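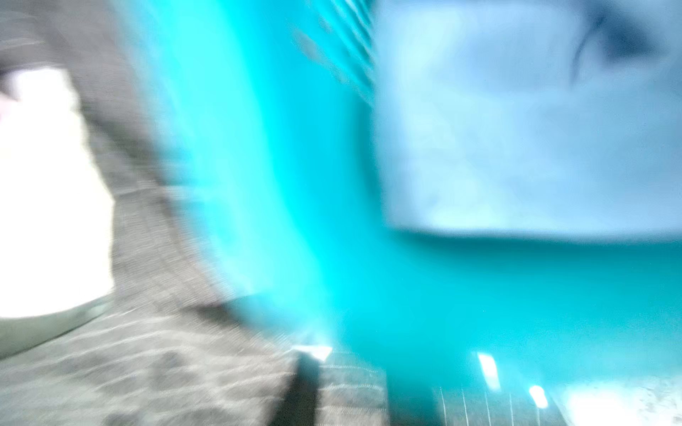 Search this notebook Search

August 7, 2020

Textile bench, Clutby room. Color and cloth sorting, second go.

Got in late, started straight on the gray. Fine pale lines all through it, the lines catch the light more than the ground does, so under the bench lamp it reads a good shade lighter than it is. Noted this last time too and forgot. Lamp OFF for gray from now on, window only.

Swatches laid out against the master card. Gray A fine. Gray B slightly warm, wants to be next to the stone not next to the slate. Moved it. Whoever re-shelves please leave it there.

Blues are the trouble. The turquoise kills everything you put beside it. Put the powder blue down next to it and the powder blue goes nearly white to my eye, take the turquoise away and wait a minute and it's a perfectly decent blue again. So: judge the pale ones first, get the turquoise out after. Sheet in between if both have to be on the bench. Tried brown paper, ok. Tried the back of an Arkton sample sleeve, too shiny.

Teal vs turquoise still not settled. In the Mühlbauer book they are 2 separate entries, on our card they share a square. I'd split them. Needs a new label and the card re-done from row 6 down, not today.

Wash test, Susasance blend, 13 strips. Cold soak, blot, flat on the rack, no pegs. Strip 9 bled onto the blotter, faint, greenish. Repeated w/ fresh blotter, same again. Rest clean so far but they were only in 100 minutes and the sheet says overnight, so dont quote me. Left all of them on the rack with the tags facing the window. Do not turn them.

Rub test dry: all pass. Rub test damp: ran out of the white cotton squares. Order more!! The ones in the tin marked cotton are poly, I checked with a burn, went hard at the edge straight away. Have crossed out the label.

Tidying: offcuts drawer now split by weight, not color. Color was pretty but useless, kept getting lining mixed in with the canvas. Anything smaller than a hand goes in the rag bag. Good shears are back on the hook, please not for paper. Please.

Rolls along the back wall still need their end tags. Half of them say Clutby in pencil and nothing else, no date no width. Measured the first few and wrote width on masking tape inside the tube. Will do the rest Monday if the long ruler has come back from wherever it went.

To do
- cotton squares (real ones)
- split teal / turquoise, new card
- strip 9 again, warm soak, compare
- ask Mühlbauer if October stock is same dye lot
- lamp bulb is too yellow, find the dayligth one

Fridge note for the tea towels: those are tea towels, not samples. Stopped 5:40.

This site uses cookies to remember your settings. Accept Manage preferences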